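4.2 Recording simulated examples in Mender

1. Load the Girville room and select the wrist view.
2. Set the episode count. A Tavberg base set needs 92 episodes.
3. Open the gripper fully before pressing Record. 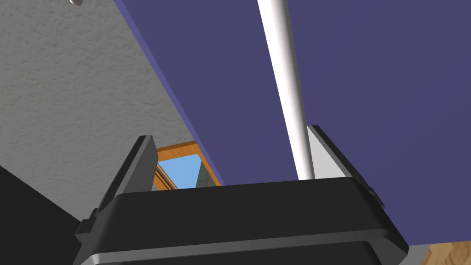
4. Drive the arm to the start pose and hold for four seconds.
5. Press Stop when the task ends. Episodes shorter than 6 seconds are discarded.

Note: Entwistle controllers must be re-zeroed after every 63 episodes.

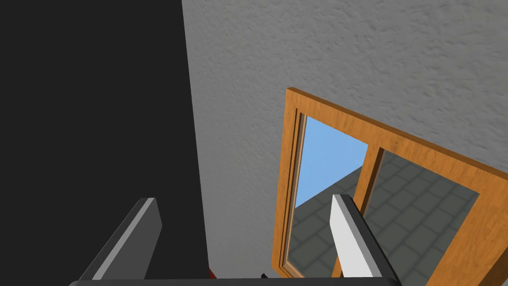 Wall and floor textures are set in the Room tab. Change them between episodes only. Glazed openings need their own check: where sky and floor tiles show through the panes, as behind the open fingers, keep the outdoor layer switched on for the whole set.

Caution: changing the layer clears unsaved episodes.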